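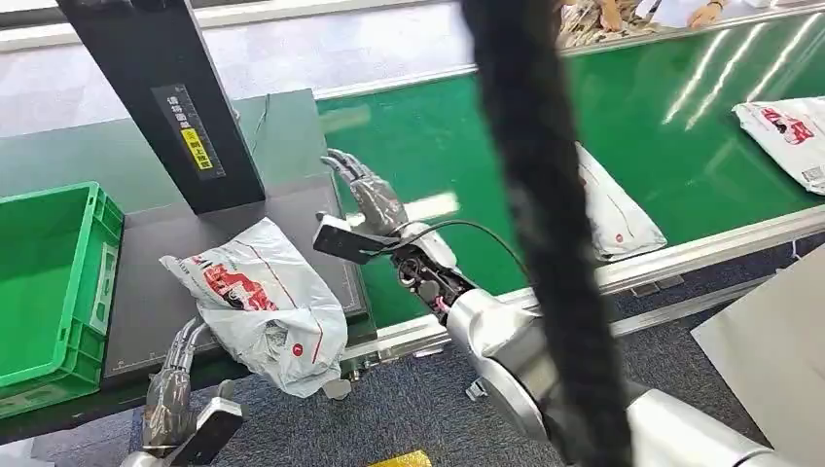
Irena Zieliński asked to have it noted that she still objects to moving the book swap out of Hulcombe Hall, and that the Faltmont room is too small for it. Noted. Chair said the hall booking is not settled either way, see item 3.

Hulcombe Readers' Association
Minutes, April 7, 2024
Quorum met. Started late, key trouble again.

1. Last minutes
Approved with one fix – the shelf order was from Gruken, not Gajewski. Gajewski did the paint.

2. Money
Balance 882 dollars after the hall deposit. Printing bill still out. Dues reminder to go with the May newsletter, short version this time, no second page. Question whether the 60 dollars from the bake table was counted already. Yes, it was.

3. Book swap
Hulcombe Hall can give us the morning only, Faltmont has the whole day but no parking to speak of. Long talk. Irena said older members won't walk up from the lower lot carrying bags of books. Someone suggested doing drop-off at the hall the evening before and the swap at Faltmont. Not popular. Vote put off until the hall answers in writing. Secretary to chase.
Last year took in 487 books, and the leftovers sat in the hallway until summer. Agreed: anything left at closing goes to the thrift store the same day. No encyclopedias, no textbooks, no magazines. Sign needs to say so in big letters, last one was hand writen and too small.

4. Shelves
Gruken shelves are up on the north wall. Two brackets short, Gruken will send more. Don't load the top row yet. Mysteries go by the door, childrens books on the low shelf. Large print still has no home – carried over.

5. Newsletter
Goes to about 130 households. Copy due before the May meeting. Wanted: one book review, anything on the garden wall, a correction to the reading group times. Reading group is doing short stories next, members to bring their own copies.

6. Other
Coffee urn leaks. Old one in the closet works but has no lid. Use the old one. Lost umbrella, green, still at the desk.

Next meeting in May, same room, date to be set once the hall replies.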